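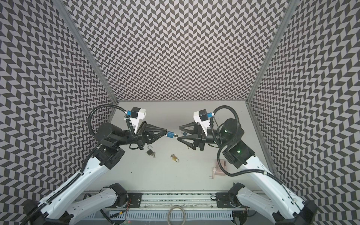 **Will the crime fiction readers' guide be finished by May?**

Most of it will. The entries for historical mysteries and police novels are on course, but the short story section needs another month or so.

We have now written 200 of the planned entries. Each gives the plot in brief, the period and setting, and where the book falls in its series. Manuela Pagano has edited the first batch and sent it back with queries, mainly about reading order. Several long series were reissued under new titles, and we had listed two novels twice. 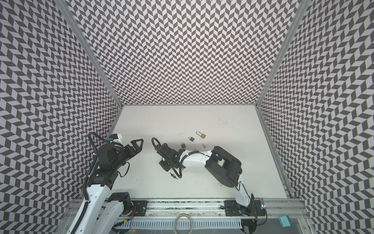
## Reviewing and editing

Noemi Monti joined as a reviewer in the autumn and has taken over the theatre and country house mysteries. Settimio Fontana is still on the police novels. He is behind on the older translated titles – three are out of print and the Marino library lends them for up to 12 days at a time.

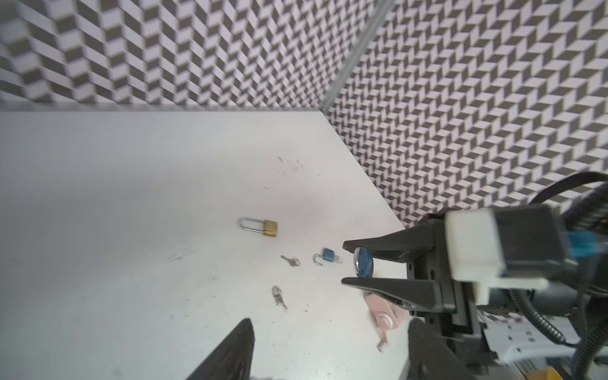 We have asked the library for longer loans on these and expect to hear shortly. If the answer is no, Settimio will read them there and we will claim his train fares from the travel line, where nothing has been spent so far.

Spending to date is £1,309, nearly all of it on reviewers' fees. Giltus has quoted for the printing, but the quote assumes a shorter index than the one we now have.

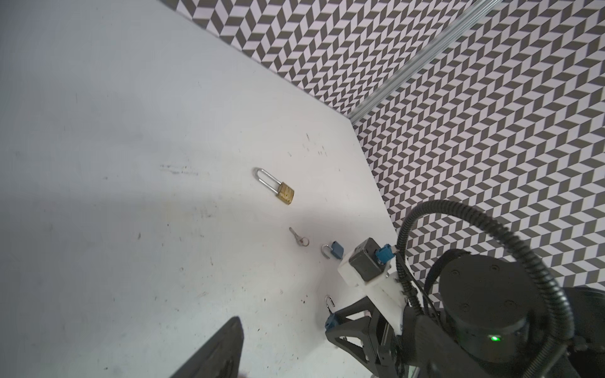
A revised quote has been requested. We would like to keep the full index, with entries by detective as well as by author, and will send you the new price before agreeing to anything.

Rosalba Rinaldi
January 12, 2025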